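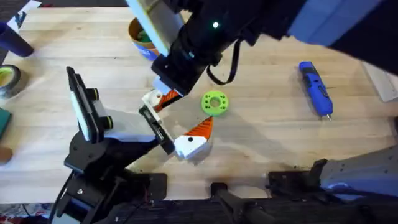
Figure 3. Two arms at the shared table, with the lime-green ring between their grippers.

4.2 Keeping Two Planners Out of Each Other's Way

The ring task is where Movar, our shared planner, gets interesting! Both arms want the same small patch of table (Figure 3), and in July our older setup, with one planner per arm, kept stalling there. Each side would wait for the other to leave.

Movar plans for both arms in one joint space and hands out short time slots near the contact zone. Only the last stretch of each path is replanned, every 700 ms, so the rest of the motion stays smooth. We log every slot with Pronon, and being able to replay a stall line by line was a real pleasure after weeks of guessing.

We kept 2 cost terms: finger clearance and path length. A third, for wrist speed, made no difference we could measure and was dropped.

Comments (2)

yilma_fan: Does the slot table survive a dropped camera message?

clurham22: Love the replay idea. We tried 4 slot lengths on our own arms and the shortest was a mess. Would like to see your settings file.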